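Looking after a supporter's scarf (and the rest of the matchday pile)

My club is Sanness, which means a lot of standing about in December in damp knitwear. After enough winters of this I have opinions on laundry. Takumi Fukuda, who sits behind me and has a better washing machine, disputes most of them.

1. Wash the scarf as seldom as you dare

Air it over a door first. Most of what you can smell is onions, and onions leave by themselves overnight. If it must be washed, use cool water, a small squirt of wool detergent and your hands. Don't wring it. Roll it in a towel and kneel on it, which is also good therapy after losing at Volham.
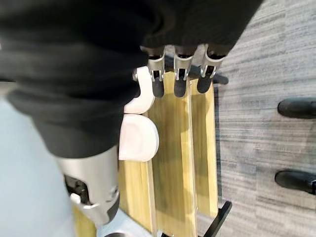 2. Turn the replica shirt inside out

Printed names and numbers come off on the drum and on other people's zips. Inside out, 30 degrees, no fabric softener. The tumble dryer is how my old Wotach away shirt became a crop top with half a sponsor. Iron it on the wrong side only, or do as I do and don't.

3. Flags dry flat or not at all

Ours is two metres long and smells of the boot of a Fiesta. Never fold it away wet, even if you got home at midnight. Over the banister is fine – warn the household. New red flags bleed, so give them a first wash on their own unless you want pink towels.
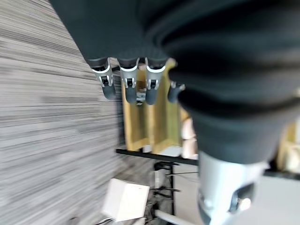 Can I put a bobble hat in the washing machine?

You can if the label says so and the bobble comes off. Unpop it, put the hat in a pillowcase, tie a knot in the end and choose the wool cycle. A sewn-on bobble means the sink. Stuff the hat with a small towel while it dries or it will come out shaped like a sock.

4. Gloves

Put them on to wash them. Run cool water, add a bit of soap and go through the motions of washing your hands, paying attention to the fingertips, where the pie gravy lives. Rinse the same way and dry them flat, away from the radiator.

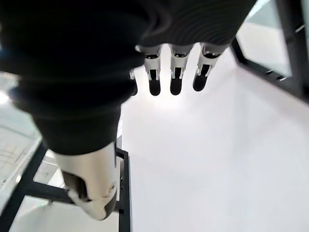
Black knitwear shows every crumb and hair in the house, so it gets its own wash, inside out, with nothing fluffy for company. Ribbing needs extra care. Fine ridges like the ones on the black covering in the photo are easily pulled out of line, so pat them back into place while damp and never hang the thing up by its cuff. A lint roller does the rest. Takumi swears by sticky tape, but then he also swears by our back four.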